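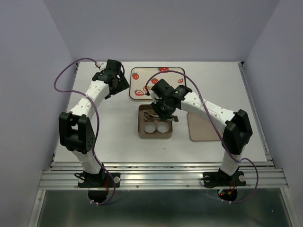
The Plurik sorting table is staying put until the end of May, which is good news for me as I've barely had a proper go at it. I popped in on Tuesday straight after work, meaning to stop for a quick look, and came out well over an hour later with my tea ruined and a very clear opinion about trays. There's the brown one with the compartments, which everybody seems to head for first, and then there's the one with strawberries printed all over it, cream with a thin dark rim, lying towards the back of the white tabletop. I want the strawberry one. I've wanted one like it since my gran's went missing in a house move, and I told Gregor Cowie so twice.

Gregor runs the tidying sessions at Plurik, down on Ledon Street, and he's the one who talked them into giving the table its own corner. It was only meant to be there for 2 weeks. So many people have asked after it that he's been given the longer run, and there'll be an extra evening session each week as well, starting at half past six. It's 50p on the door, which goes towards tea and biscuits, and you don't need to book unless there are more than four of you.

The idea is simple enough. You bring the contents of one bad drawer from home – just the one, he's quite strict on that – and you sort it out at a table with other people who've brought theirs. Mine was the kitchen one, the drawer under the kettle. Batteries, birthday candles, three tape measures (why?), a key to a bike lock I sold with the bike, and a great wodge of takeaway menus, at least one of them for a place that's now a vape shop. I filled a carrier bag with rubbish and felt wonderful about it all the way home on the bus!

There's been a bit of a debate about whether compartments help. Gregor says yes, always, small things want small walls. The woman next to me reckoned they just give you more places to lose a drawing pin, and she'd have a plain flat tray every time because you can see the lot at once. I'm with her, though I may have been swayed by the strawberries.

Drawers aren't the end of it either. Gregor told me 429 people have come along since the sessions began, and a fair few have asked for something on cupboards, so he's planning one on tins and jars with the people from Zusell, the refill shop opposite Baxter's the cobblers. He hasn't got a date for that yet. There's room for 20 at each session and the evening ones are likely to fill up first, so get there in good time and bring a bag for your rubbish, as the bin by the door is tiny.

I'm going back with the bathroom cabinet. It's not strictly a drawer, but he didn't say no.

Last updated: Tuesday, 9.40 pm

Contact us | Copyright Ledon Street News | Back to top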